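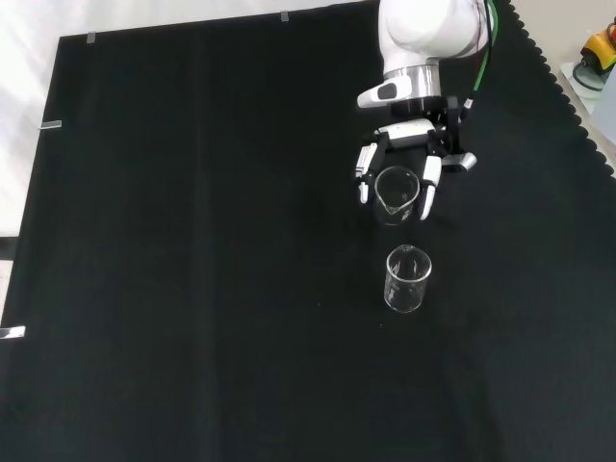 We finally got ourselves to the holiday lets open day at Blackwood on Thu 16 September, after saying we'd go for the last two years and finding some excuse both times. The idea is simple enough: a lot of the owners along the bay unlock their doors for the day and you wander in and out, poking at the mattresses and working out whether you could stand a fortnight there with your in-laws.

You pick up a map at the Guvance office by the harbour (be early, the queue was out of the door by ten) and then you're on your own. There were 23 places on the list and we managed seven, which I thought was pretty good going given the hills!

First up was Hukon, a big old villa right at the top of the lane. Gorgeous views, sea on two sides, and a kitchen you could roller skate in. But oh, the steps. My knees were complaining before we'd even reached the gate, and I kept picturing us lugging a week's shopping up there in the rain. Lovely terrace though, and they'd put out lemonade, so I forgave it quite a lot.

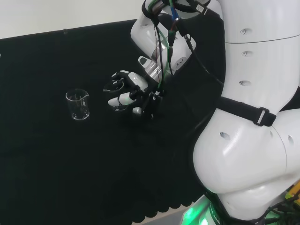 After that we did a string of flats near the front, all very clean and all a bit the same, if I'm being picky. One had the bed pushed so tight against the wall that somebody would have to climb over somebody else in the night. Another had the nicest bathroom I've seen in a rental, with a proper deep bath and a window you could open.

Prevelen was the one we both fell for. It's a low bungalow with a scruffy garden, two bedrooms, and a path that drops you on the beach in no time at all. They want 700 a week in high summer, but it comes down to 437 in February, when I'd quite happily sit indoors with a book and listen to the wind. Dogs are allowed too, and the cleaning is included (do ask about that, it wasn't everywhere).

Lunch was crab sandwiches on the sea wall, then two more flats, and then we gave up and had an ice cream. Parking is in the field behind the church and it does get muddy, so wear boots. We've pencilled in the second week of February for Prevelen and I'm waiting to hear back about the deposit.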